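Zellach opens bench practice room at Angate

Mestutstead, 13 April 2026. School science supplier Zellach has opened a bench practice room at its Angate building, where teachers and technicians can try out small table layouts for coloured-water lessons. The room has white tables and plain white wall panels.

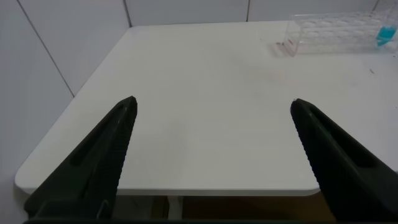 What goes on the table

The basic layout uses a clear plastic test tube rack, a clear cup and a bowl. Coloured water shows up well against the white surface.

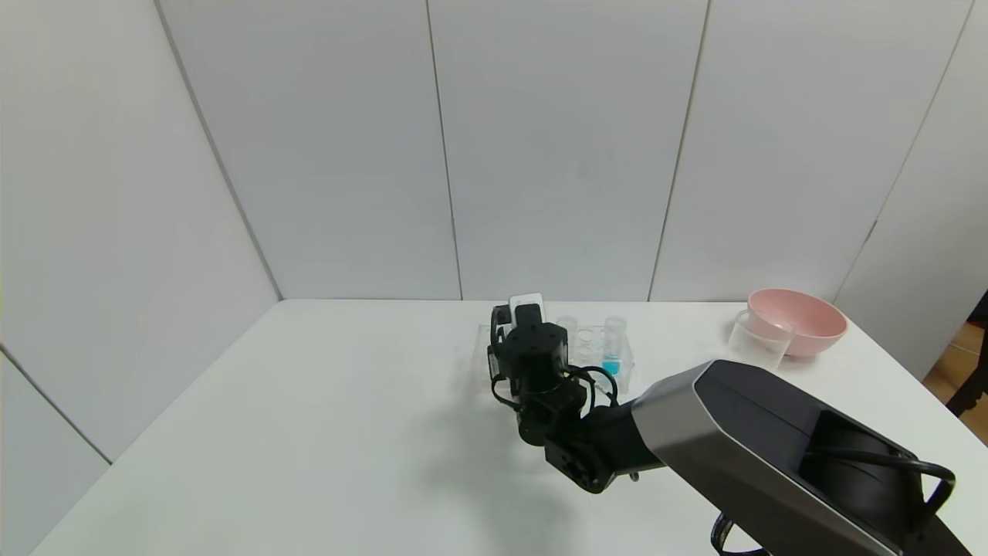

Visitors can book the room for 2 or 3 hours. Sessions cover setting out, pouring and clearing away, and spills are dealt with as part of the lesson.
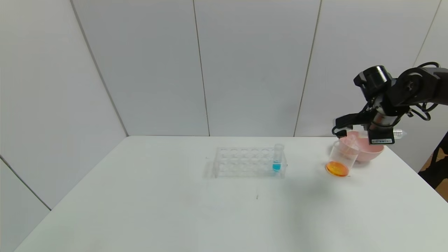

Kits for schools

Zellach will supply 300 kits under the name Rønning from September. The first 100 are set aside for schools in Mestutstead. Each kit comes with a printed layout sheet and a list of spare parts. Food colouring is not included.
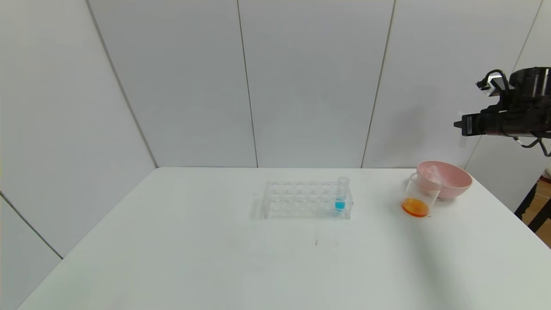
Test tube rack, pink bowl and tipped cup on a table at Angate.

Schools wishing to book the room or order a kit should contact the Zellach office at Angate. Bookings are open now, and there is no charge for a first visit.

ENDS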